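Call for Participants: Household Memory and the Small Workshop

The Tirthorpe Centre for Local History invites applications from residents and former residents of Tirthorpe and Horgan to take part in an oral history study of small workshops in the district. The study concerns bookbinders, picture framers, upholsterers and similar trades that closed or changed hands during the last century.

Participants will be asked to attend 2 recorded interviews at the Centre. Each will last no longer than 30 minutes. Applicants should be aged 18 or over and should have worked in, or grown up beside, a workshop of this kind. Family papers, order books and photographs are welcome – these will be copied and returned on the same day.

Travel costs within the district will be refunded on production of a receipt. Recordings will be held in the Centre's archive under reference 493 and may be closed to readers at the participant's request.

Applications should be made in writing to Damian Kaczmarczyk, Study Coordinator, and must arrive by 21/04/2021. Please state the trade, the street and the years concerned.

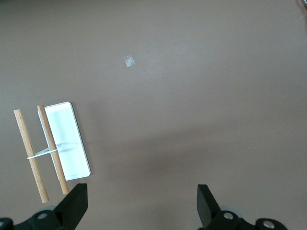
Tirthorpe Centre Bulletin | No. 791 | p. 30

Applicants who took part in the Plova Road interviews in March may apply again. Large-print forms are available from the front desk on request.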